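Start | Erzählungen | Archiv | Über uns | Kontakt

Die letzte Vorstellung im Lirketti

Oktober 2025 – von der Redaktion

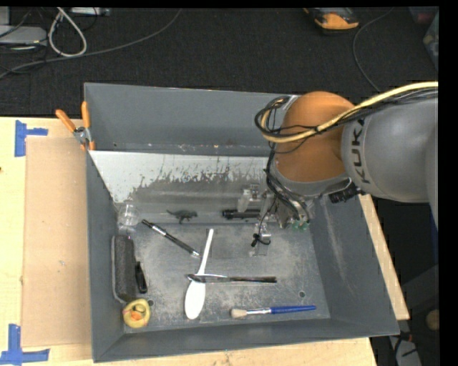 Das Einkaufszentrum hatte 3000 Parkplätze, und an dem Abend, als der Mann von der Verwaltung kam, standen neun Autos darauf. Er stellte sich unter das Vordach und wartete, bis ich die Kasse abgeschlossen hatte.

»Sie wissen, warum ich hier bin«, sagte er.

Ich wusste es. Der Mietvertrag lief im April aus, und Laxdal hatte das Gebäude im Sommer gekauft. In den Plänen stand dort, wo unser Kino war, ein Möbelhaus namens Purkix. Die Kegelbahn nebenan sollte zum Skatideck werden, zwei Etagen mit Rampen und einem Café.

»Wie viele Plätze haben Sie?«, fragte er.

»352 in drei Sälen.«

Er schrieb es auf. Dann wollte er die Säle sehen. Im ersten roch es nach Teppich. Im zweiten lief noch der Abspann, und in der vierten Reihe saß eine Frau im Mantel. Wir blieben an der Tür stehen.

»Kommt sie oft?«

»Jeden Mittwoch.«

Er sah auf sein Klemmbrett, schrieb aber nichts. Als das Licht anging, stand die Frau auf, nickte uns zu und ging durch den Seitenausgang zum Bus.

Im dritten Saal maß er die Deckenhöhe – zweimal, weil das Gerät beim ersten Mal nichts anzeigte. Danach gab er mir die Hand und sagte, man werde sich melden. Ich schaltete die Leuchtschrift aus, erst die Straßenseite, dann die am Parkplatz. Sein Auto sprang nicht gleich an. Ich wartete mit dem Schlüssel in der Hand, bis er vom Hof war, und schloss ab.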